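# Wednesday, late 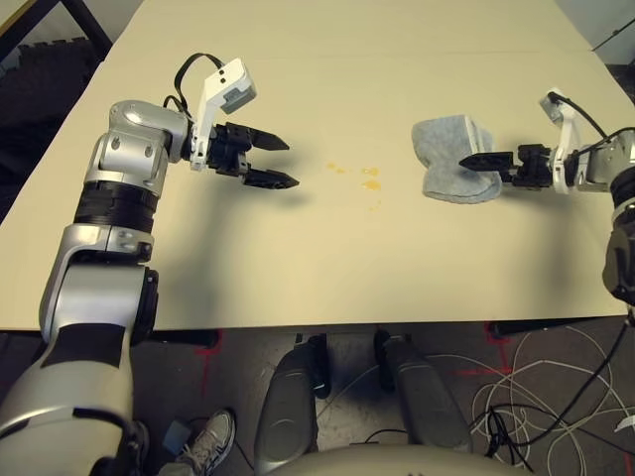

Zinash Hadgu

I meant to write this before supper, but the bread had other plans, and then Shabnam called and we talked until the kettle had gone cold twice. She is back from Jullby with a cough and a suitcase full of plum jam, and she says her aunt's orchard gave 43 jars this year, even with the rain they had in June. I told her I would take as many as she could spare!

The starter is finally behaving. I moved it off the windowsill to the shelf over the stove, and by lunchtime it had climbed right up the jar and smelled like green apples — such a happy smell. I used 326 grams of the rye from Rurnport, which drinks more water than I ever expect, so the dough stuck to my wrists and I had to answer the door to Duarte with my elbows. He only wanted his ladder back.

One loaf came out a little flat on the left side, but the crust sang when I set it down, and I stood there listening like I did in my grandmother's kitchen. I'll take the better one to Shabnam tomorrow, if I can get up in time for the early bus. Must remember to buy salt.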